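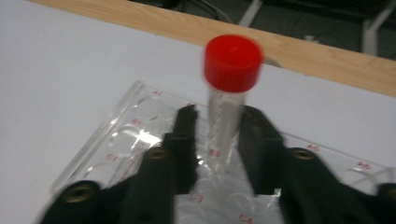 Screw cap (laboratory)

A screw cap is a threaded closure used to seal tubes, bottles and vials in laboratory work. It holds by the engagement of an internal thread in the cap with an external thread on the neck of the vessel. Screw caps largely displaced cork and rubber stoppers for stored liquids during the twentieth century, although push-in stoppers remain common on blood collection tubes and on some glassware.

Construction

Most laboratory caps are injection moulded from polypropylene or high-density polyethylene. Polypropylene tolerates steam sterilization at 121 °C; high-density polyethylene generally does not. The outer wall is usually ribbed to improve grip with a gloved hand. The top may be flat, which allows it to be labelled, or slightly domed.

Sealing is achieved in one of two ways. In a lined cap, a disc of silicone, foam or PTFE-faced rubber is compressed against the rim of the vessel. In a linerless or plug-seal cap, a moulded ring on the underside enters the bore and bears on the inner wall. Plug seals have no separate liner to lose or contaminate, but they depend on close moulding tolerances.

Thread and torque

Threads are described by outside diameter, pitch and number of starts. A single-start thread needs more rotation to close than a multi-start thread of the same profile. Insufficient torque leads to leakage and evaporation, while excess torque may deform the liner or strip the thread. Plastic caps also relax after tightening, so the torque needed to remove a cap is normally lower than the torque used to apply it.

Colour

Cap colour has no universal meaning. Red and blue are both widely sold, and the choice is often left to the purchaser. Individual laboratories may assign colours to sample type, project or storage temperature — a practice that requires a written key, as the same colour can carry a different meaning in a neighbouring facility.
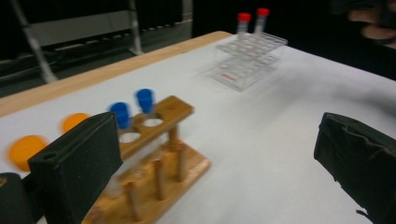

Blue-capped test tubes in a wooden rack with dowel posts.

Storage and racking

Capped tubes are normally held upright so that the liquid stays clear of the seal. Racks are made from wood, coated wire, acrylic or polypropylene. Hole spacing must allow for the cap, whose diameter often exceeds that of the tube body. Wooden racks are inexpensive and stable but absorb spills and are difficult to decontaminate.

See also

Centrifuge tube
Ground glass joint
Septum (laboratory)
Test tube rack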